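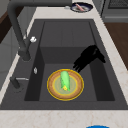 6. Preparing and giving a visitor demonstration

This section is for the person who will show the Hikine kitchen station to visitors, for example at an open day, and who has already finished the installation in section 2. The demonstration uses the simulated kitchen only, and no real arm has to be connected. The standard task is called "Plate in sink": a cucumber lies on a round plate at the bottom of a dark grey sink, and the visitor guides the black gripper down to it. We have used this task at every Ketetmont open day in Flurnbridge, and the advice in this section comes from there. Please read all of it one time before the day, and keep it printed next to the operator's seat during the visits.

6.1 What you need

One computer with Hikine installed and the licence activated
One hand controller with its cable
One large screen for the public, and one small screen for the operator
One table and two chairs
The kitchen scene file, from the "Demonstrations" folder
A printed copy of the visitor card (see 6.7)

Note: The large screen must be connected before the computer is started. If you connect it later, the program stays on the small screen and you must restart it.

6.2 Choosing the place

1. Put the table with its back to a wall. Visitors like to walk around the table, and they step on the cables when there is space behind.
2. Put the large screen higher than the head of a sitting person.
3. Check the light from the windows at the same hour as the visit. In the Murakami Room at Flurnbridge the sun comes on the screen after two o'clock, and the sink is dark, so the black gripper is then very difficult to see. We close the blinds on that side at lunch.
4. Leave a free way to the door. Do not put the queue in front of the fire exit.

Caution: The cable of the hand controller must be fixed to the table with tape. A visitor who stands up quickly can pull the controller and the computer together to the floor.

6.3 Starting the station

1. Switch on both screens, then the computer.
2. Open Hikine and choose "Visitor mode" on the first page. The program asks for the operator code. The code is the one you have chosen in section 2.
3. Open the kitchen scene. The loading is slow the first time after the computer is started, and the window can stay grey during this time. Do not click in it.
4. Choose the view "Sink, from front". In this view the public sees down into the basin, with the counter around it.
5. Put the controller flat on the table, do not touch it, and press "Set zero".
6. Lift the controller slowly. The gripper on the screen must move in the same direction as your hand. If it moves in the opposite direction, see 6.8.
7. Make one complete attempt yourself before the first group comes in.

Note: In Visitor mode the settings menu is hidden. To see it again, press F9 and type the operator code.

6.4 Choosing the level

There are three levels for the public. You can change the level between two visitors, but you cannot change it during an attempt.

Easy: The gripper keeps its angle by itself. The visitor moves it only up, down and to the sides. Use this level for children and for large groups.

Normal: The visitor also turns the gripper. This is the level for most adults.

Free: All help is off. We recommend it only for visitors who have used a similar controller before. Other people become unhappy very quickly.

The time limit is the same for all levels, and when you install the program it is set to 28 seconds. This seems short when you read it, but with a group of visitors waiting it is long enough. You can make it longer with F9, "Attempt", "Time limit". For a school group we leave it as it is, because then each pupil can have a second attempt.

6.5 Running the visit

1. Let the group come in and wait until the door is closed. Begin with the scene standing still.
2. Say what the visitors are looking at. Many people think first that it is a film of a real kitchen. Tell them that everything on the screen is calculated by the computer — the marble counter, the tap, the plate and the cucumber also.
3. Show one attempt with the Normal level, and do it slowly. Speak during the attempt: "now I go above the cucumber", "now I turn", "now I close".
4. Ask who would like to try. If no hands go up, ask the person who stands nearest to the table. Usually this person says yes.
5. Give the controller to the visitor with the cable on the side away from the body.
6. Press "Start attempt". A sound is heard and the time begins.
7. When the attempt is finished, press "Reset scene". The plate and the cucumber go back to their first position. Always wait for the second sound before you give the controller to the next visitor.
8. Write the result in the table only if the visitor wishes it.

Caution: Do not press "Reset scene" two times quickly. The program can lose the plate, and then the scene must be loaded again from the beginning.

Caution: Some visitors feel unwell when the view is moving. Keep the view fixed during all public attempts, and do not use the view "From the gripper" on the large screen.

6.6 What to say about the scene

The visitors ask nearly always the same questions. The answers below can be used as they are, or you can say them in your own words.

Why is it a cucumber? It is long and it has a rounded skin, so it shows well if the gripper is turned in a good direction. In this scene it lies lengthwise on the plate, from the back of the sink to the front, and a gripper that closes in the same line as the cucumber will not hold it well. The fingers should come from the two sides. You can let the visitor discover this, and give the advice only for the second attempt.

Why in a sink? The walls of the basin make the work harder. On an open table the gripper can come from any side. In the basin it must come from above, and it must come out again without touching the rim or the tap.

What is the pink thing at the back? Children see it before the adults do. It is a food item shaped like a sausage, in a small dish with a dark blue rim, on the counter beyond the sink. It belongs to another task, "Dish to plate", and in Visitor mode it cannot be picked up. Say this early, or some visitors will use all their time to try.

Can the robot turn on the water? No. The tap with the small white handle is fixed in this version of the scene, and the gripper will only knock against it.

Does it work the same with a real arm? The movement is the same, but a real arm must also have a stop button, a fence or a safe distance, and a trained operator. For this, please see section 9. Do not promise the visitors that they can try a real arm on the same day.

6.7 The visitor card

The card is one page and can be printed from the "Demonstrations" folder. It has the four movements of the controller on the front side and the address of Ketetmont on the back side. At the last open day, in July, we printed 194 cards and this was enough for the whole day, with also some families who took one for each child. Please print them on thick paper. The thin ones stay together and fall from the table when the door is opened.

If your visitors speak another language, the text of the card can be changed in the file "card_text". The drawings stay the same.

6.8 If something does not work

The gripper moves in the opposite direction.
The controller was lying the wrong way round when you pressed "Set zero". Turn it so that the cable goes away from you, and repeat steps 5 and 6 of section 6.3.

The gripper shakes a little when the hand is still.
Open F9, "Controller", and move "Smoothing" one step to the right. More than 2 steps makes the gripper slow, and visitors feel that it does not obey.

The cucumber slides away each time.
Look at the value "Grip force". If another person has used the station for tests, this value is often too low. Press "Standard values".

The large screen is black but the small screen is normal.
Check the cable at the side of the screen first. If it is well connected, close Hikine, restart the computer with both screens on, and open the scene again. Tell the group that it needs some minutes — it is better to begin the explanation of 6.6 during this time.

The sound is missing.
Visitor mode uses the sound of the large screen. Take the volume from the screen, the volume of the computer has no effect.

The visitor does not want to give back the controller.
Press "End turn". The gripper returns slowly to its waiting position, and the controller does nothing until you press "Start attempt" again.

6.9 After the last group

1. Press "End session" and wait for the message "Results saved".
2. If you have written names in the results table, delete them now with F9, "Results", "Remove names". The times and levels are kept.
3. Clean the controller with a dry cloth. Do not use a spray.
4. Leave Visitor mode before you close the program. If you forget this, the next user will find the settings menu hidden and will think that the installation is damaged.
5. Switch off the computer, then the screens.
6. Take the tape from the table the same evening. After one night it leaves marks.

For the demonstration with two controllers, go to section 7.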